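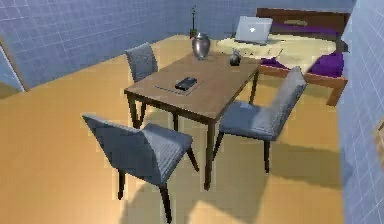

Drulludik room cell, default layout, rendered view. Table set diagonally, three chairs, bed in the corner.

Drulludik Room Cell
Simulated workcell for mobile manipulators
Supplier: Carkix

Overview
Drulludik is a furnished room for testing pick, place and navigation routines before they are run on hardware. The room, furniture and small objects ship as one layout file. The robot model is loaded separately and is not included in the license.

The default layout uses a rectangular dining table as the main work surface. A black smartphone on a thin flat sheet is the standard pick target. The silver vase at the far end of the table is reflective and is used for checking depth filtering. An open laptop on the bed serves as the secondary target, over a soft background.

Initial setup
Load the layout file first, then the robot model. Loading in the other order places the robot base at the room origin, inside the table volume, and the solver will push it out at high speed on the first step.

Set the physics rate to 300 Hz. Lower rates work for navigation but let thin objects sink into the tabletop. Let the room settle for 2 seconds of simulated time before saving the start state.

Set the base start pose on open floor, clear of the chair legs. The chairs are free bodies by default. To fix one in place, set its joint type to "fixed" in the layout file and reload. Changing it in the running session has no effect.

Calibration check
The wall tile grid is a fixed texture and can be used to check camera intrinsics. Straight tile lines should stay straight across the full width of the camera view. If they bow near the edges, the distortion values in the robot model do not match the renderer.

Check the tabletop height against the value in the layout file with a single downward probe move. Repeat after any change to the gripper model.

Routine care
Reset from the saved start state, not from the last session. Object poses drift slightly under contact, and after some 100 episodes the phone may no longer sit where the task script expects it. Clear the mesh cache after each renderer update.

Known faults and repair
Phone slides when touched: friction entry missing on the sheet. Restore the surface block from the supplied layout.
Vase shows black from one side: inverted normals after export. Re-import with the Angelovski mesh tool and leave "recalculate" off.
Gripper catches on the blanket: the collision shape is a coarse hull, larger than the visible cloth. Replace it with the fine hull supplied in the extras folder. Step time goes up.
Shadows flicker on the floor: shadow bias too low. Raise it in small steps - too much and the chair legs appear to float.

License and support
One license covers 2 workstations. Layout edits are permitted; redistribution of the meshes is not.
Setup questions: Tsehay Admasu, Carkix
Mesh and collision faults: Damir Kos, Carkix
Page revised June 6, 2024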